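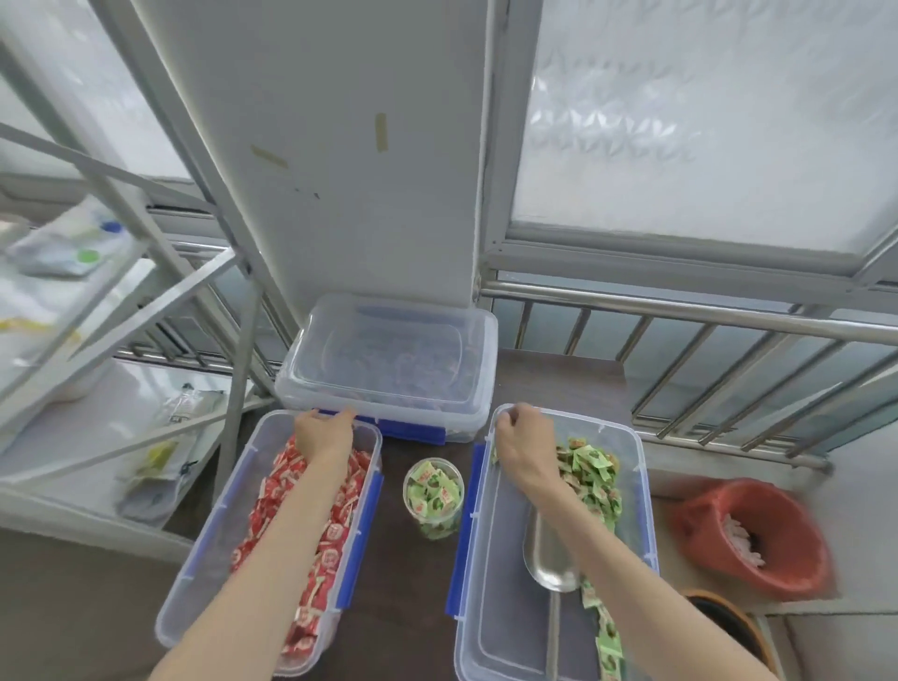
Community > Days Out > Reports

Search this site Enter keywords Go

A Monday at the Trenthorpe open day

Print this page | E-mail to a friend

I had been meaning to get over to Trenthorpe for ages, and when the notice went up in April that Londska was opening its workshop to visitors I put my name down the same evening. It is a longer drive than it looks on the map (I stopped for pie in Steinbach, which I can recommend), and I pulled in just before ten with the parking lot already nearly full.

Londska builds small sorting and packing machines, mostly for candy makers and bakeries, and lately they have been teaching robot arms to do the fiddly hand work that the bigger machines can't manage. There were 84 of us signed up, split into groups of 12, and my group was lucky enough to start with the arms while everyone was still fresh and the coffee was still hot!

The job they teach is a plain one. Wrapped candies, reds and greens, get moved between tubs and jars, by hand or with a scoop, and the lids go on afterward. A person does it first, over and over, and the arm learns from the recordings. Our guide said they like to have over 300 of these sessions before they let the arm try a new task alone, and that wrapped candy is a surprisingly good teacher: it slides, it rolls, the wrappers crinkle up and catch on each other, and if you drop one there's no harm done.

Then we got to watch the arm itself, which they call Jellolard. I don't know where the name comes from and forgot to ask. It is slower than I expected, a bit like watching my grandfather look for the right change, but very steady. It took 7 scoops to fill its jar and lost one green candy over the side, and our whole group groaned as if we'd been at a ball game. On the second round it didn't lose any, and it got a good hand.

The part I enjoyed most was having a turn ourselves. You reach in, move your candy from one tub to the other, and try to keep your hands where they can be seen, and I found I had never thought about how I hold a scoop before in my life. I was told I rush.

Lunch was sandwiches in the front office, plenty of them, and afterward there was a short talk on the bakery machines that I'm afraid I half missed, having got into a long conversation about bread slicers out in the hall. They plan to open up again in the fall. Wear flat shoes, the stairs to the workshop are steep, and get there early if you want to park near the door.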